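Why I Stopped Painting Everything White

We moved to Wurisby with 39 boxes, two beds and no sofa. The rental before that had been white in every room, ceiling included, and I assumed I would do the same with the new place. I bought the paint before we had the keys. Most of it is still in the garage.

The back room is the one that changed my mind. It is small and faces north, and it gets direct sun for maybe an hour in the morning. I put two coats of white on the long wall and it turned gray. It wasn't a nice gray either. By three in the afternoon it looked like the inside of a refrigerator with the bulb out. I tried a warmer white next, and that one went a dull yellow at night under the lamp. At that point I had spent two weekends on a room that is only used for reading and the occasional guest.
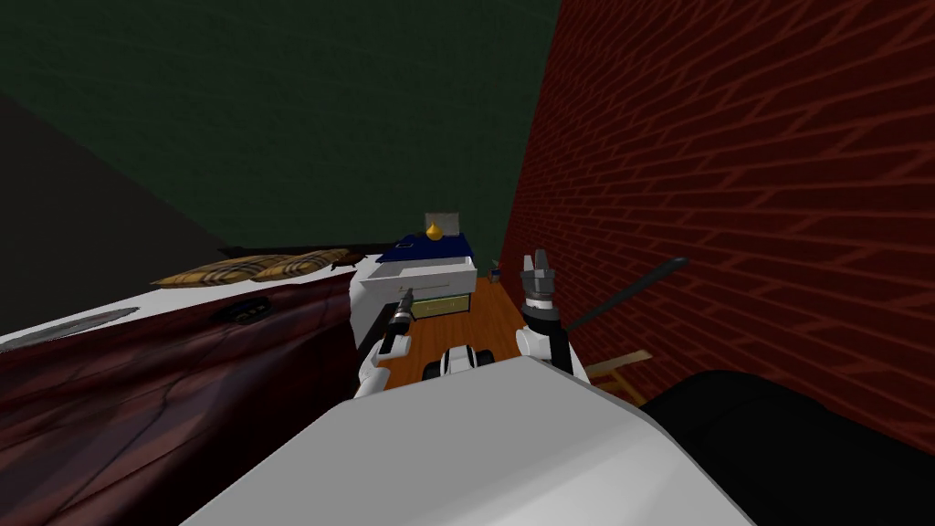
North light is weak and a little blue, and a pale wall in that light has nothing to work with. I had read this in a library book years ago and ignored it. A dark or strong color doesn't need the light in the same way. It holds its own shade all day and just gets deeper in the evening. The same goes for large furniture. A dark red leather couch, creases and all, does well beside a brick wall in a narrow room, and in our old white rental I would have called it too heavy without thinking about it. I had always been told that small rooms need light colors to look bigger. I don't think it made much difference to the size. It mostly made ours look cold.

So I went back to the paint store on the Drarholm road and asked for sample pots. I got seven. I painted them on pieces of cardboard, the size of a cereal box laid flat, and moved them from wall to wall over a week in April. I would do it that way again. If you paint the samples straight on the wall you see the old color all around them and it throws your eye off. With the cardboard you can also hold it next to the floor, or behind the couch, or inside a closet.

Three of the seven went in the first two days. A navy looked black. A brown looked fine until I put it near the door frame, where it looked like a stain. The green stayed. Every time I walked in, at whatever hour, I looked at the green one first.

The color is Sekudar, from Semwal's masonry and interior line, and it comes in a matte and something they call a soft sheen. Get the matte. The soft sheen shows every bump in old plaster, and our plaster is very old. It took 10 days from the first coat to the last, mostly because I kept stopping for work and the second coat needs a full day before you touch it. Dark paint shows roller marks more than light paint does, so keep a wet edge and don't go back over a section once it has started to dry.
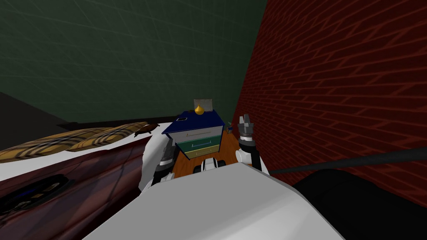

Posted by the author on 12 February 2024 | Filed under: House

People ask whether green is too much next to brick. I worried about that as well. Red and green together make most people think of Christmas. What matters is how dark they both are. A dark green wall meeting a red brick one at the corner can look settled, and the mortar lines help by breaking up the red. A bright green would be a different story. If your brick is more orange than red, I would try a green with some gray in it, and I would try it on cardboard first.

The ceiling I left alone. I had planned to take the green up and over, and I may still do that, but my shoulders were done by then. The trim is the warm white left over from my second attempt. Against the green it looks fine at night, so at least one can got used.

One practical thing about lamps. After the dark paint went on, the single overhead bulb was useless. We now have two low lamps and leave the overhead off. The room is darker than it was and I read in it more.

Last updated: two small fixes to the section on drying times.

Recent posts
Patching old plaster without losing a weekend
What to do with half a can of paint
A second lamp for the hallway
The garage, part one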